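Zistico Desktop Arm Kit: Four Months On Our Equipment Budget

Posted 22 July 2019

We had $600 left in the equipment line and a deadline to spend it, which is how most of our purchasing philosophy gets written. The Zistico kit came in under that, so the Zistico kit it was. It lives on a marker mat and moves cubes for a living.

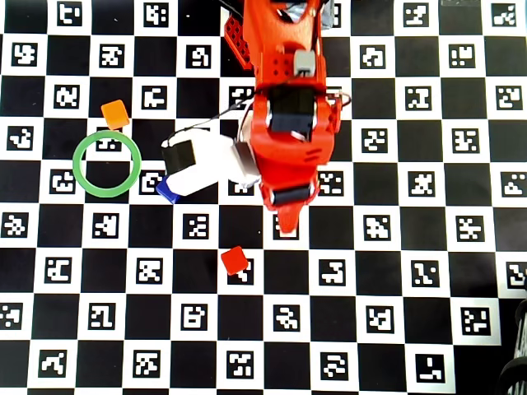
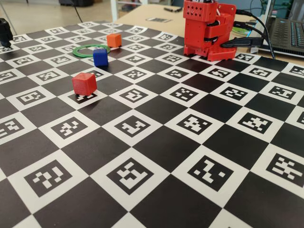

What the price leaves out

The arm is the cheap part. Then you want the printed mat ($93 from Cavesska, and no, your office printer won't do it). Then cables, a clamp, a table that doesn't wobble, and a laptop you'll never get back. Put all of it on the request form the first time. Going back for a second signature took me longer than the assembly.

What I like

Red plastic parts, ordinary screws, perforated panels you can bolt things to. When a bracket cracked I printed another one overnight. Cubes are easy work for the gripper. The thin green ring is a humbling experience for everyone involved.

What I don't

The manual is 83 pages, 4 of them useful. Cable routing is left to your imagination, and mine ran out early. Fateo's kit has proper channels for the wiring, at a price that made our purchasing office laugh out loud.

Should you buy it?

For a teaching bench, yes. Budget for a spare servo and order it with the kit, as shipping on small parts is robbery. If you need to run it all day, wait for the Yakubu model due in August and start being nice to whoever signs things.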